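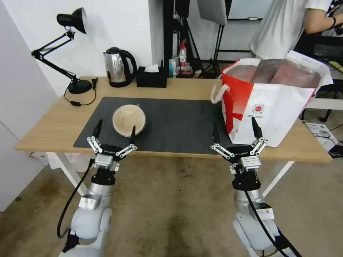
家庭用ロボットは、買い物袋の中身を出して机を整える作業を、もう人に代わって行えるのでしょうか。
条件を限れば可能な工程はありますが、見守りなしで任せられる段階には達していません。

Esach 卓上片付けデータセット
データカード

概要
本データセットは、双腕ロボットによる卓上の片付け作業を収録したものです。Esachが企画し、Storeroが収録環境の整備を、Iwasakiが注釈付けを担当しました。家事の自動化がどの工程まで実用に近づいているかを、研究者および製品企画担当者が検討するための資料として公開します。

収録内容
収録数は1000件です。内訳は学習用800件、評価用200件とし、両者の間で同一の試行が重複しないよう分割しています。各試行には作業指示文、関節角度、把持部の開閉値および頭部視点の映像が含まれます。

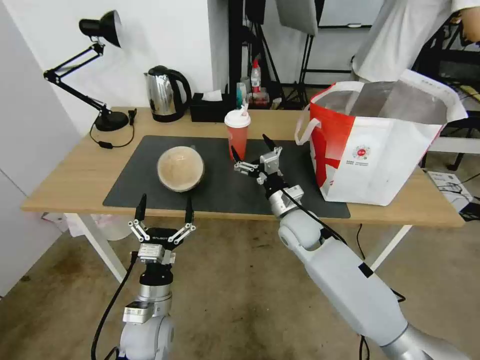
対象作業:食器・飲料容器・袋

対象物は、椀、ふた付きカップ、手提げ袋など、形状と硬さの異なる日用品です。電気ケトル、卓上ランプ、ティッシュ箱は机上に置いたままとし、作業中に接触した場合は注釈欄に記録します。物品の初期配置は試行ごとに変更しています。

硬い容器の移動は、持ち上げ、搬送、設置の各工程に分けて注釈を付けています。薄い透明容器については、輪郭の検出と把持力の調整が主な評価項目となります。 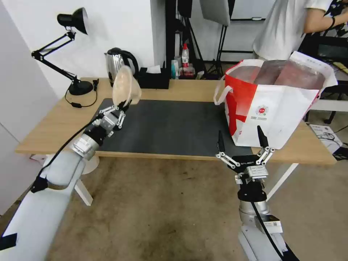

図:透明な浅い容器の把持。

評価方法
評価は、作業の完了、物品の落下、対象外物品への接触、人による介入の有無について行います。介入を受けた試行は、最終的に作業が完了した場合でも自律完了とはみなしません。所要時間は参考値として併記し、順位付けには使用しません。

現時点の課題
袋の取り扱いは、本データセットの中でも難度の高い区分に位置付けています。袋は内容物の量によって形が変わり、持ち手の位置も一定しません。

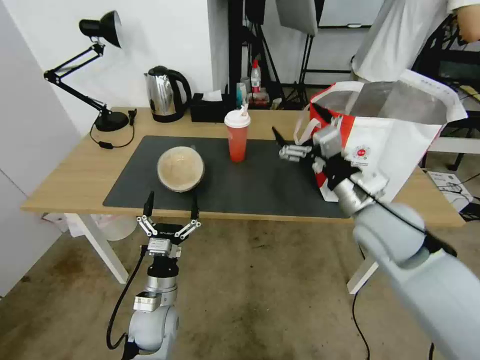 また、袋を動かすと周囲の物品が隠れ、直前まで有効であった位置推定が使用できなくなることがあります。このため、片腕で袋を支え、もう一方の腕で作業を続ける方策については、把持と視認性を分けて評価することを推奨します。

利用上の制限
本データのみを根拠として、一般家庭における安全性を主張することはできません。乳幼児や動物のいる環境、熱湯や刃物を伴う作業は対象外です。人物の識別を目的とする利用も禁止します。

更新および問い合わせ
次版は8月に公開する予定です。注釈の誤りを確認された場合は、試行番号を添えてMokmontの配布窓口までご連絡ください。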